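Speaker notes: Four Grippers and a Rag
Henok Woldemariam
2024-04-22

Slide 1. Title

Wait for the door to stop banging. Say hello. Say where I work (the automation group at Vadach) and say it fast, they have the program in their hands.

Opening line: I was asked to talk about how we picked a gripper, and I've decided to talk about how we picked it the second time. The first time we used a catalog.

Slide 2. What we wanted

One arm, one wrist, one tool that can pick up cloth and hold it open. Cleaning cloths, towels, the stuff that comes out of a bin in a wad. Customer wants it flat on a belt. Customer also wants it cheap and by January, and I mention this only so people can enjoy it.

Skip the history of cloth handling. Last time it ate six minutes and a man in the second row took off his shoes.

Slide 3. The contestants

Keep this quick, people can read the slide.

Prarow two-finger, parallel jaws, rubber pads. The sensible one. Looks like it has a pension.

Prarow again, same body, with thin steel fingertips we ground ourselves in the shop. I did two of them. Mine are the crooked ones.

Plasura soft gripper, three air-filled fingers. Everybody's favorite in the hallway. Visitors want to shake hands with it.

Mekonnen needle gripper. Little pins come out and go into the fabric. Works on a principle similar to a cat.

Slide 4. How we tested

559 picks in total. Same arm, same wrist camera, same controller for all of them. Cloth dropped in a bin from elbow height, then shaken, so every wad is different. A pick counts if the tool comes up with exactly one cloth and still has it when the arm stops over the belt.

Point out that "exactly one" was added on day two. On day one the needle gripper was winning by a mile and we were all very impressed, until Mekonnen's rep asked why the bin was emptying so fast.

Somebody always asks about lighting. We left the shop lights on. Move along.

Slide 5. Results, the polite version

Show the bar chart. Let them look at it. Don't read the bars out loud.

Overall: 325 clean picks out of 559. Pause here for anybody doing the division. Yes, it's a D.

The best of the bunch was the Prarow with the thin tips. The soft gripper came last, and I'd like a moment of silence for the hallway vote. It grabs a beautiful big handful and then lets the handful slide out while the arm is moving, with great dignity.

Needle gripper: strong on thick cloth, hopeless on thin. Also leaves marks. The customer noticed the marks before we did.

Slide 6. Results, the rude version

This is the slide I care about, so slow down.

197 of the misses were the same miss. The tool got hold of the cloth fine. It got hold of it in the middle. What came up was a lump, and the lump fell off, or it came up with a friend. The other misses are a mixed bag, see the handout, I'm not going through them.

So we'd spent weeks comparing fingers, and most of our trouble was in where we put them. The grasp planner was told to aim for the highest point of the pile. The highest point of a pile of cloth is nearly always the middle of something.

If there's a laugh, take it. If there isn't, drink some water.

Slide 7. Going back to look at hands

We stopped running the arm and started looking at head-camera recordings of people handling cloth. You'd think we would have begun there. So did my manager.

Talk over the picture, don't turn around and lecture the screen. Points to hit: fingertips, no palm. One hand on each side, up at the top. The middle is left alone and gravity does the boring part. And this is an ugly piece of cloth, all wrinkles and a ragged bottom edge, so nobody can tell me it only works on nice flat samples.

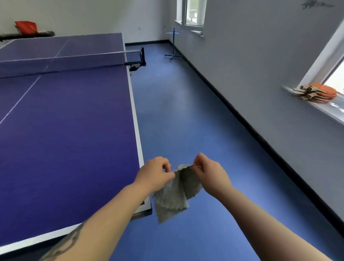
Slide 8. What we changed

Planner now looks for an edge or a corner first, and goes for the high point only when it can't find one. Camera moves to a second viewpoint before each pick. That costs us time, and the cycle-time people have been very brave about it.

Second arm: yes, we want one. Two hands at the top of the cloth is hard to imitate with one wrist. We have a quote. I am not allowed to show the quote.

Until then we use a fixed clamp by the belt. The arm picks a corner, drags it to the clamp, lets go, picks again. It looks like a person hanging laundry with a broken collarbone, but it runs.

Slide 9. Controllers, if there's time

There won't be. If there is: we tried force limits at three settings on the Prarow and the lowest one was fine. Turning it up helped us hold on to lumps better. We did not want the lumps.

If somebody from Plasura is in the room, be nice. The soft fingers are very good on bread rolls and I should say so out loud.

Slide 10. Questions

Likely ones:

Did you try suction? Yes. On fabric. It made a rude noise and that was the end of it.

Will you share the fingertip drawings? Yes, email me, you'll get the straight ones.

Would a bigger hand with more fingers fix this? Ask it what it's aiming at first. Then mention price.

Is the data public? Not yet. Legal has it. Don't make the face.

Leave the clicker on the lectern this time.

Related talks
Belt Tracking for People Who Hate Belts
Wrist Camera or Overhead Camera: One Year of Arguing
Force Limits on Small Arms
Changing Tools Without Changing Your Mind
Notes from the Bin Picking Session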